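Day three with the Shibata hand on hire from Jolico — 200 quid a week, delivered to Reketstead. Four fingers, one chunky thumb.
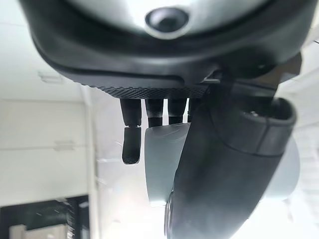 Reketstead Makers reckons the deposit is the real sting, and asks if it covers fingertips.

It does! I rang and checked.

Love the knurled strip under the palm. Looks like a posh file.

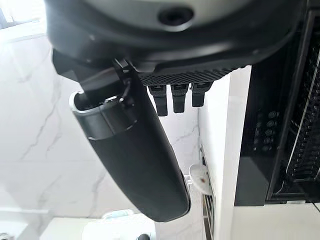

*Marble wall, big grey cylinder, Shibata hand.*

Buying one outright is £2398 — so I'm hiring again in October.

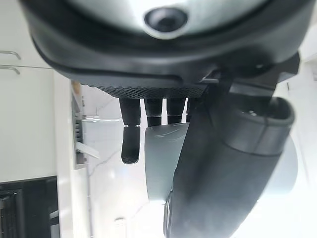 1 min read

My one moan is the manual. 356 pages and no index, come on.

Thumb settings next, if I can find them.
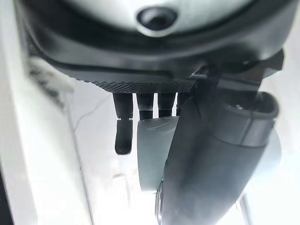
## Thumb settings

Page 200, under "Other". Of course.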